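Last updated: 3/9/21

The Drawer by the Back Door
By Efraín Chávez

I spent most of a rainy afternoon last month trying to find the key to my mother's old cedar chest, and I'm sorry to say I never did find it, but I came across so many other keys along the way that I've been thinking about them ever since. So this month, instead of the piece on gutters I promised (it's coming, it's coming, and thank you to those of you who wrote to ask), I'd like to talk about keys, and spare keys in particular, and what a person ought to do with them all.

When we moved to Londale we were handed a front door key, a back door key, and a third key that the sellers said was "for the side." There is no side door. My wife figured it went to a shed that had come down before their time, and I hung it on a nail in the kitchen anyway, where it stayed through two coats of paint. I think a lot of us are like that. A key feels important even when you have no earthly idea what it opens, and throwing one out feels like asking for trouble. You just know that the morning after trash pickup you'll come across a locked box in the attic.

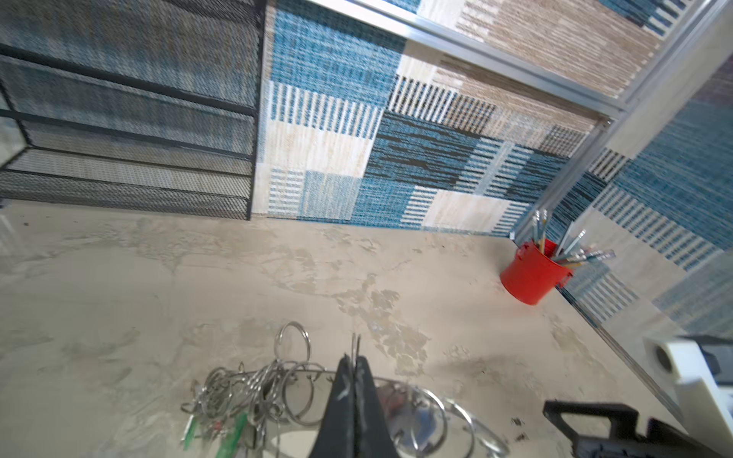
My father had a system, I'll give him that. Every key in his house had a paper tag on a loop of string, and on the tag he wrote in pencil the date he got it and who he got it from. What he didn't write was what it opened, since he already knew that and couldn't imagine a time when he wouldn't be there to ask. After he passed, my brother and I went around his house and garage with a coffee can full of keys, trying each one in every lock we could find, and I'd be lying if I told you it wasn't one of the better days we've spent together. We'd get one to turn and holler to each other across the yard. We opened the tackle box, the gun cabinet (empty, thank goodness), the gas cap off a truck he'd sold years before, and a little metal bank with 35 cents in it. I still have the 35 cents.

So my first suggestion, and I know it sounds like homework, is to pick an evening and do the rounds of your own house while you're still around to enjoy it. Bring the whole drawer with you. Start at the front door and work back, and when a key fits, label it right then and there, standing at the lock, before the phone rings or somebody wants supper. I used masking tape the first time and it had curled up and fallen off by December, so I'd spend the little bit extra on proper plastic tags, the kind with a slip of paper that slides in behind a window. Write on both sides. Write bigger than you think you need to! My eyes aren't what they were when I started this project and that was only last winter.

There are two schools of thought on what to put on the tag. The first is to write exactly what it is, "garage, left door," and be done with it. The second, which my sister-in-law holds very strongly, is that you should never write anything a stranger could use, and never, ever your address. I've come around to a middle position. Tags that stay in the house say just what they mean. Anything that goes out the door with me gets a color and nothing else, and there's a card taped inside the pantry that tells what the colors are. If you carry your whole collection around in your pocket (and I know a few of you do, because I hear you coming down Magyar Street), please think about leaving most of it at home. My mechanic tells me a heavy bunch can be hard on an ignition, and it can't be doing your hip any favors.
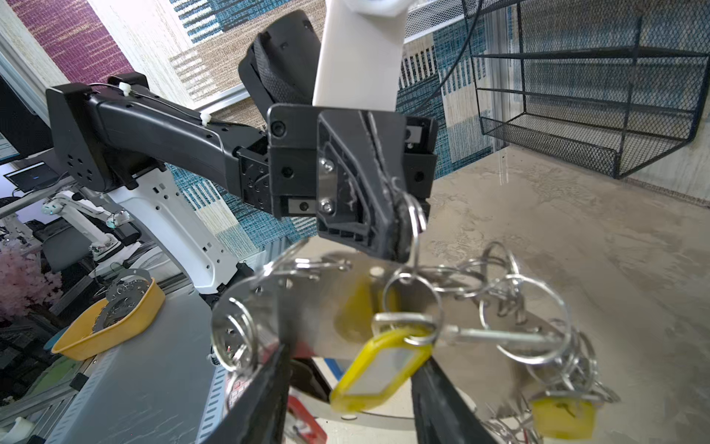
Rings upon rings, and a couple of yellow tags.

Now, about giving a spare to a neighbor. We used to do this without thinking twice. The Fostberg house across from us had a key to ours and we had one to theirs, and over the years they let in the plumber for us, turned off an iron I was convinced I'd left on (I hadn't), and fed a cat who bit them for their trouble. I think folks have gotten shy about asking, and this past year especially we've all been keeping to our own porches. But a lockout at ten at night is a miserable thing. I paid a locksmith $118 once to open my own front door, and he had it done before I'd finished telling him how it happened. For that money I could have had keys cut for the whole block and bought everyone a pie.

If you do ask someone, ask somebody who's usually home and who you don't mind seeing in your bathrobe. Tell them plainly what you'd want it used for. And try the new key yourself before you hand it over, every time, even if it was cut by somebody you trust. Our old copy had never worked, we learned, and it had been sitting in a teacup at the neighbors' for six years giving everyone a great deal of comfort.

As for the ones that don't fit anything, I've made my peace with letting them go, slowly. Grolla, the hardware place behind the post office, keeps a bucket by the register for old brass and passes it along for scrap, and they'll take the broken padlocks too. I brought in a bread bag full. I did hold on to the side door key, and I held on to one small, fancy one with a barrel end, because you can't tell me that isn't the key to a cedar chest, even if it isn't the key to mine. The chest itself is still locked. My mother always said there was nothing in there except tablecloths, and she said it in a certain voice, so if any of our readers knows a person who's good with old furniture locks and has a gentle hand, I would dearly love a phone number.

I'm told this newsletter now goes out to 1,465 mailboxes and inboxes, and surely somewhere among you is somebody with a better key story than mine. Send it along, with your name and your street, and I'll print as many as I've got room for after the gutters.

Shares: 35 | Comments: 2

Contact the newsletter desk | © 2021 Londale Neighbors' Newsletter | Back to top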